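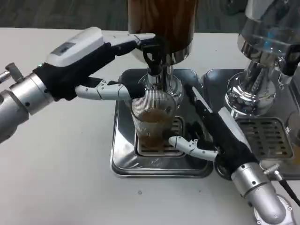

Both hands on the glass at the drinks counter. Wirnwood serving kit, review thread 🧵

1/ OK so a bunch of you asked what I think of the Wirnwood two-hand serving kit after I posted that clip in August. I've been putting off writing it up because I have a LOT of opinions. Coffee first, then opinions.

2/ Quick background if you're new: I look at automation gear for small cafes and hotel breakfast rooms. Places with one person on at 6 am who is also doing the toast. My question is always whether that person ends up with more work or less.

3/ What you get: two arms, two five-finger hands in black gloves, the controller, and a task pack called Arance that covers self-serve drinks. You bring your own dispensers and cups. I love this! No special cup, no magnetic coaster, no "certified" tray you have to reorder forever.

4/ Setup took me most of a morning. The manual has you teach the tap position with a cup already in the hand, and I skipped that step like a genius and had to start over. Do the step.

5/ The hands are the reason to look at this thing. I'm used to two-prong grippers that either crush a thin cup or let it slide, and having a thumb on one side and a finger over the rim feels so much more like how I'd hold one myself.

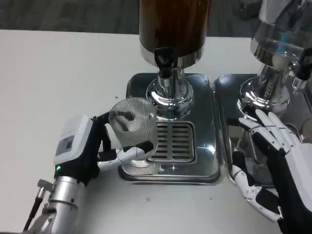 6/ Which brings me to speed, and I'm sorry, it's slow. My best cup start to finish was 30 seconds, and that was with the dispensers right next to each other and me standing well back. A bored teenager beats that easily. Fine for a breakfast room, rough for a cafe line.

7/ I ran 153 pours over my test days. I'm not going to give you a success percentage because I kept changing the layout and it wouldn't mean much. The misses I remember were mostly cups parked a little off to the side of the nozzle. Wipe, reset, go again.

8/ Cables! Please, somebody at Wirnwood, route the cables inside the forearm. I clipped mine back twice and I still don't love having one that close to a drip tray.

9/ Rūta Pētersons asked in my DMs if it can handle a lever tap AND a push tap on the same counter. I only tried it with one style so I can't tell you. If anyone has run Arance on mixed taps, please reply, I'd like to know too.

10/ Compared with the Hilico unit I had last spring: Hilico is faster and quieter, but it wants its own cup rack and it sulks if you move the dispenser an inch. Wirnwood you can re-teach before your toast is done (after you've learned how, see post 4, ugh).

11/ Price: the rental I was quoted is 1000 a month with support, through Bedoya. Purificación Sarmiento on their support desk picked up on the second ring both times I called and knew the software cold. That counts for a lot at 6 am.

12/ Would I rent it? For a hotel breakfast room, yeah, I'd do a two month trial and see how the morning person feels. For a busy cafe I'd wait for the next software update.

13/ Iced drinks are next, once I find a dispenser lid that doesn't fight me. Send me your questions and I'll get to them tonight.

We use cookies to keep you signed in and to show you posts you may like. Accept all | Manage choices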